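We use cookies to remember your settings and to see which pages get read. By staying on this site you accept our cookie policy. Accept | Manage

About Trovano

G'day, and thanks for wandering over to the page that every small business leaves until last (ours took an embarrassingly long time, and the first draft was mostly about the coffee).

Trovano is a little bench-testing outfit in Garkville. We try out grippers, arms, wrist cameras and controllers for people who are thinking of buying them, or who've already bought them and have started to wonder. You send us the gear, or tell us which gear you're weighing up, and we put it through a stack of ordinary, fiddly, everyday jobs and write down how it went. Then you get a report in plain English, the logs, and a phone call where you can ask me anything you like.

I started the place after years of working on packing lines, where I'd watched a lot of money go into grippers that were lovely on a brochure and hopeless on a bag of frozen peas. The spec sheet tells you stroke, payload and closing force. Good numbers to have! But they don't tell you what happens when the thing you're picking up is floppy, or shiny, or has a cord hanging off the back of it, and that's most of what's lying around in a kitchen or a laundry or a shop.

How we got going

The first version of Trovano was one second-hand arm bolted to a workbench in my garage, with a controller that had to be switched on twice before it would talk to anything. I tested two fingertip pads for a mate's fruit-packing shed and wrote it up on a page and a half. He passed it on, somebody rang, and by October I'd run out of garage.

We moved into the unit on the Garkville industrial estate with a trailer load of aluminium extrusion, and there are now 5 of us. Two came from machine maintenance, one used to write control software for irrigation pumps, and one was a dressmaker and knows more about how cloth behaves than the rest of us put together. We hired her after she stood at an open day telling me, very politely, why my folding test was rubbish. She was right, too.

What we test on

People are often a bit surprised by what's in the cell. We don't use foam cubes much. We use household stuff, the sort you'd find at the op shop or the back of the pantry cupboard, and we leave it fairly crowded in there so the arms have something to work around. Towels are a favourite. A towel is cheap, it never bunches the same way twice, and it'll show up a slipping fingertip faster than any block of plastic. It'll also hide half of whatever is underneath it from the wrist cameras, which gives the vision side a good honest workout.

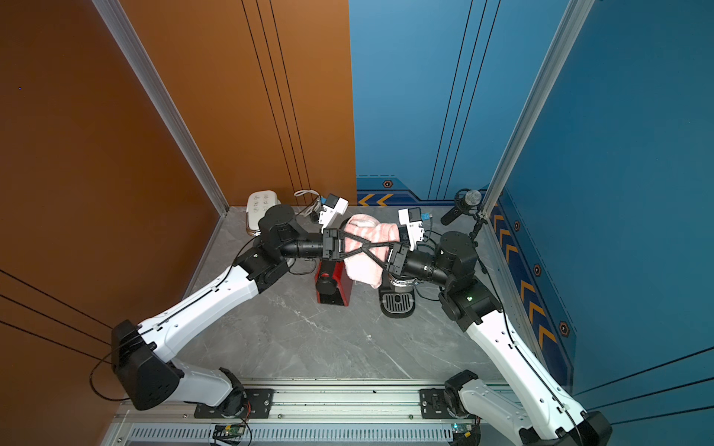

The two-handed cloth jobs are where I reckon we've learnt the most. With one gripper you can pinch and lift and feel pretty pleased with yourself. With two you've got to think about tension, and who lets go first, and whether the left hand's camera can still see anything useful once the right hand has moved in. We've had controllers that were terrific on single-arm moves and then got the wobbles as soon as the arms had to share something. A few milliseconds of lag between the two sides doesn't sound like much until there's a bit of fabric strung between them.

We've also got strong views on fingers now (ask me at a barbecue, or maybe don't). Open, truss-style fingers with some give in them are forgiving on soft things and will wrap a bit around a curve, and they let you see more of the object past the finger. Stiff flat fingers are better when you need to know exactly where the tip is, like pushing a button or getting under a thin edge. Neither is the winner across the board, and if someone tells you otherwise I'd like to know what they were picking up at the time.

How a comparison runs

A standard comparison is 40 attempts per task per gripper. The same arms, the same cell, the same objects, the same person resetting the bench between goes. We swap the gripper or the camera or the controller, whichever one is on trial, and leave everything else alone. That last bit sounds obvious, but it's where most of the in-house trials we get asked to look over have come unstuck. Somebody changed the fingertips and updated the controller firmware in the same afternoon, and now there's no telling which one did it.

Our regular task list has 18 jobs on it. It goes something like this:

- Gather up a towel or cloth and hold it with two hands
- Lay it down again without dragging anything else along
- Take hold of an appliance by its body, clear of the buttons
- Put an appliance back on its stand
- Push a named button and leave its neighbours alone
- Lift a bottle that's lying on its side and stand it up
- Coil a loose cord (everyone's least favourite, ours included)
- Work next to something tall without knocking it over

The rest of the list depends a bit on you. A café chain wanted to know about milk jugs, so we did milk jugs. A uniform laundry wanted collars. If you've got a weird object, send us the weird object, we love those.

We score each attempt as done, partly done or not done, and we keep the notes on the partly-dones because that's where the interesting stuff lives. A gripper that fails cleanly every time is easier to fix than one that nearly manages it and drops the thing at the end. We listen as well as watch. A microphone in the cell picks up the click of a finger hitting its stop, or a joint starting to grumble, and it's caught a couple of faults for us well before they turned up in the numbers.

Cameras and where to put them

We've tried wrist cameras on top of the gripper, beside it, tilted in, tilted out, and one memorable week with a bracket so long it kept bumping the bench. These days our own arms carry them up top, close in behind the fingers. You lose some of the view once you've got hold of something bulky, so we back them up with a fixed camera that looks over the whole cell. If you're only going to buy one, the fixed one is the easier place to start. If you're buying two, have a chat with us before you order brackets.

Lighting matters more than resolution, in my experience. Chrome trim will throw a glare straight into a lens and the software will decide there's an edge where there isn't one. White appliances on a pale grey floor are tricky too, which is a big part of why we chose a pale grey marble-look floor for the cell. A customer's kitchen bench isn't going to be matte black for your convenience!

One arm on each side

The other thing visitors ask is why we go on about hand assignment. When both arms can reach most of the floor, somebody has to decide which one does what, and a poor choice means they end up elbow to elbow over the same spot. We generally give one arm the rigid item and the other one the soft or awkward stuff, then swap them over halfway through the run so that any left-right difference shows up. It's also a handy way to find out that a cable's been routed too tight on one side. Cables! We've lost more hours to cable routing than to anything else on the bench, and the fix is nearly always a bit more slack and a better loop.

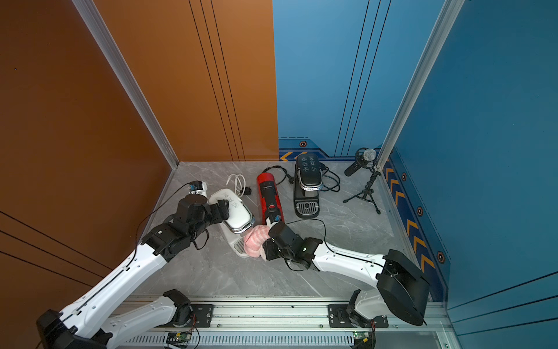
Our projects

Sirko is our controller comparison. It began as a way of settling an argument in the lunch room over whether a pricier controller made any difference on two-arm work, and it grew into the thing we're best known for. We run the same recorded motions through each controller and look at how closely the arms follow, how they cope with a sudden change of load, and how much of a pain the set-up was. Yes, set-up is scored. If it took two of us a morning and a packet of Tim Tams to get a heartbeat out of it, you deserve to know.

Marnum is the fingertip library. It's a set of drawers full of pads and fingers we've bought, moulded, printed or been given, each one with its test notes tucked in beside it. Locals are welcome to come in and have a rummage. If you borrow a set, bring it back with a line or two on how you went, even if you went badly. Especially if you went badly.

What it costs

A basic comparison of two grippers on the regular task list is $1,199, and that covers the report, the logs and the phone call. Cameras and controllers take longer to set up, so we quote for those once we've seen what you've got. School and TAFE groups can book the bench for half a day at no charge when we've got a gap, and we usually do have one after a big job goes out the door.

We don't sell grippers and we don't take commission from anybody who does. If your current gripper is fine and all you need is a different pad on it, that's what the report will say. We've sent a fair few people home with that news and they've mostly been rapt.

Coming to see us

The unit is the one with the green roller door at the far end of the estate, past the tyre place. Parking's easy in the morning and dreadful after lunch. Wear closed shoes, bring whatever you'd like to see picked up, and give us a bell first so that we're not mid-run when you knock, as a run can't be paused once it's started. Morning tea is at half past ten and there's normally cake.

Join our newsletter! Bench notes and new test results, straight to your inbox. Enter your email address to subscribe. You can unsubscribe at any time.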